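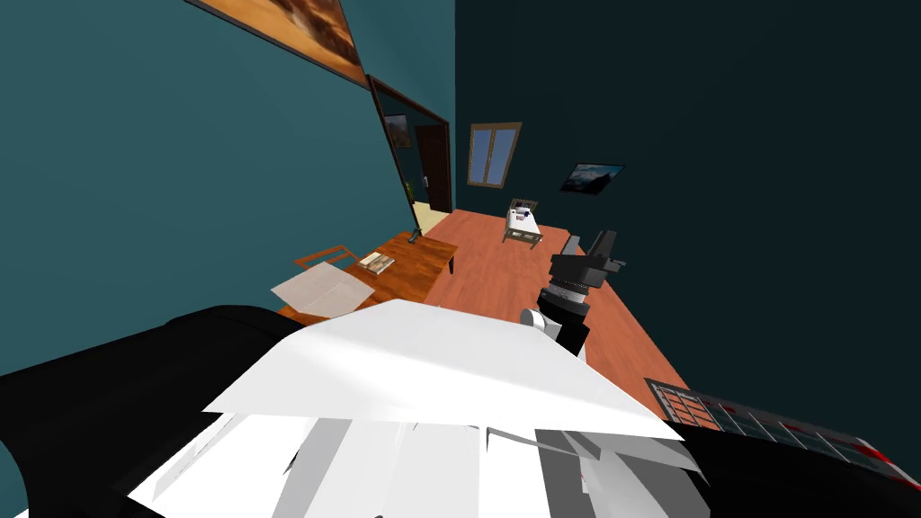
Sobre o arrendamento de longa duração e a conservação das casas

Retomo neste espaço a questão que deixei em aberto no texto anterior: a quem compete a conservação corrente de uma habitação arrendada por mais de dez anos. A matéria tem sido tratada com alguma ligeireza, e a correspondência recebida desde então justifica que a ela regresse.

Fui inquilino durante catorze anos na Rua Ollar, num segundo andar cuja renda inicial era de 550 euros. O contrato remetia as pequenas reparações para o arrendatário, sem as definir. Quando foi necessário substituir a canalização da cozinha, o orçamento da firma Adomaitis ascendeu a 2000 euros, e a troca de cartas com o senhorio prolongou-se até junho. O valor acabou por ser suportado por ele. Fiquei a meu cargo com as torneiras, no montante de 153 euros, o que ainda hoje considero discutível.

A minha leitora Ans De Bruijn observa, com razão, que a redação dos contratos raramente distingue entre desgaste e avaria. Um soalho que perde o verniz ao fim de uma década pertence à primeira categoria - e, salvo estipulação em contrário, não vejo fundamento para o imputar a quem nele habitou com prudência.

Recomendo, por conseguinte, que se anexe ao contrato um auto de vistoria datado e assinado por ambas as partes, divisão por divisão, e que o mesmo seja revisto a cada renovação. As caixilharias merecem menção própria.

Ficam por tratar as partes comuns do edifício e o regime das cauções, a que dedicarei o próximo texto.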